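Neues aus der Arbeitsgruppe Greifer

Seit Mai gilt bei uns die Hausregel Nummer 7, und wie jede gute Hausregel wurde sie zunächst von allen abgenickt und von kaum jemandem gelesen. Sie lautet: Greiferbacken werden vor jeder Schicht angesehen. Angesehen heißt mit den Augen, aus der Nähe, bei Licht. Der Blick vom Kaffeeautomaten aus zählt nicht, auch wenn Darkow darüber einen bemerkenswert langen Absatz ins Protokoll diktiert hat.

Anathi Moodley hat die Fassung geschrieben, die jetzt an jeder Zelle hängt. Eine Seite, große Schrift. Der Vorgänger aus Ulstead hatte 20 Seiten und ein Stichwortverzeichnis, in dem »Backe« auf »Finger« verwies und »Finger« auf »Backe«. Wir vermissen ihn nicht.

Die wichtigsten Punkte für alle, die den Aushang bisher als Windschutz benutzen: Schlanke Teile werden senkrecht gegriffen und erst losgelassen, wenn sie sicher stehen. Kabel liegen außerhalb des Schließwegs. Abrieb an den Backen kommt ins Heft, mit Uhrzeit und Kürzel — ein Smiley ist kein Kürzel. Und wer die Greifkraft ändert, schreibt den alten Wert dazu, damit die Spätschicht nicht wieder Archäologie betreiben muss. 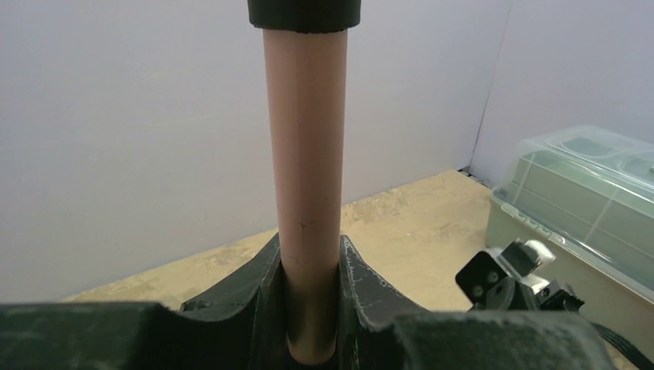 Strittig bleibt, wann eine Backe getauscht wird. Der Entwurf sagt: nach 600 Griffen prüfen, nach 2436 ersetzen. Woher die zweite Zahl stammt, wollte in der Sitzung keiner so genau wissen. Wanigasekara hält sie für einen Tippfehler, der in Würde gealtert ist, und möchte lieber nach Zustand tauschen. Dafür müsste man sich allerdings einigen, was ein Kratzer ist und was schon eine Kerbe. Der Unterpunkt steht auf der nächsten Tagesordnung, direkt hinter den Steckdosen.

Bis dahin gilt der Entwurf. Anmerkungen bitte an die Zelle Tranda, schriftlich und leserlich. Das Heft liegt links neben der Tür, der Stift erfahrungsgemäß woanders.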